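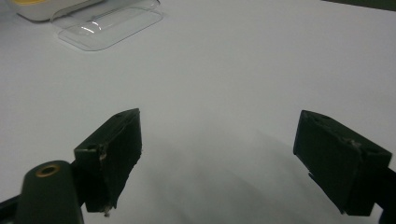 What do you do about scuffs on a matte white tabletop? Wipe them with a damp cloth and a drop of dish soap, dry the spot right away, and leave the scouring pads under the sink.

HOME & LIVING | FURNITURE | LOCAL BUSINESS

White tables sell out, owners ask about coffee

11/7/19

Sodiver, the furniture shop that swore off white in the spring, has gone back to it and is doing rather well. The shop says all 779 of its matte white Werkell tables have found homes, leaving a waiting list and a large pile of questions about red wine.

"People want a table that looks like fresh snow," said owner Leopold Kaufmann. "Then they invite the family over."

The Werkell comes in one size and one color. A glossy version was tried in February and dropped after shoppers complained that they could see their own faces at breakfast. The matte top hides reflections very well. It hides soy sauce less well, and Kaufmann has stopped promising otherwise.

Each table now ships with a care sheet written by Snežana Leka, who spent 2 years answering the shop's complaint line and writes like it. Coasters are "advised." Ballpoint pens are "your decision." Turmeric gets a paragraph to itself. Leka says most marks come off if they are caught the same day – the ones that don't are usually under a fruit bowl by the time anyone calls.

The care sheet also warns against the melamine sponges many people swear by. They will lift a mark, Leka writes, and leave a shiny patch in its place, which on a matte table is simply a mark of another kind.

A second batch of 815 tables is due before the holidays, at the same price. Buyers on the waiting list will be called first and given up to 2 days to make up their minds. Kaufmann was asked whether the shop might offer the table in brown, a color known to get along with coffee. He said he would think about it, and went to look for a cloth.

We use cookies to remember your settings and measure traffic. By staying on this site you accept our cookie policy. OK

© Jidusness Media. All rights reserved. Contact the newsroom | Back to top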